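Back from the allotment a little after 6, with my knees complaining and dirt so far under my nails that I gave up on the brush and ran a bath instead. It has been the loveliest kind of April day, gray until lunch and then so bright I had to go back for my hat. I got the second row of potatoes in, and most of the onions too, and I would have finished if I hadn't stopped to talk over the fence for the better part of an hour (slugs, mainly, and whether the water will be turned on before May).

The Grondier seeds came in the mail at last. I had ordered the climbing beans and the pale squash, and they put in a packet of marigolds as well, so I suppose I'm forgiven for the cross letter. The beans can go on the kitchen windowsill tomorrow. I still have 235 pots stacked in the shed, all washed, and I mean to use every single one of them this year!

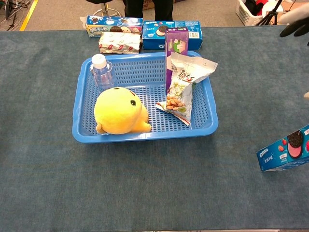
The rhubarb is further along than I expected. I pulled five stalks and stewed them with orange peel, the way we always had it at home, and ate far too much of it warm from the pan. There's enough left for breakfast — maybe a little less than that by the time I go up to bed.

I must remember to order compost from Derov before the price goes up again, and to mend the hinge on the cold frame, and to bring the twine home so it doesn't get damp. Rain tonight, by the sound of the gutter. Good for the onions.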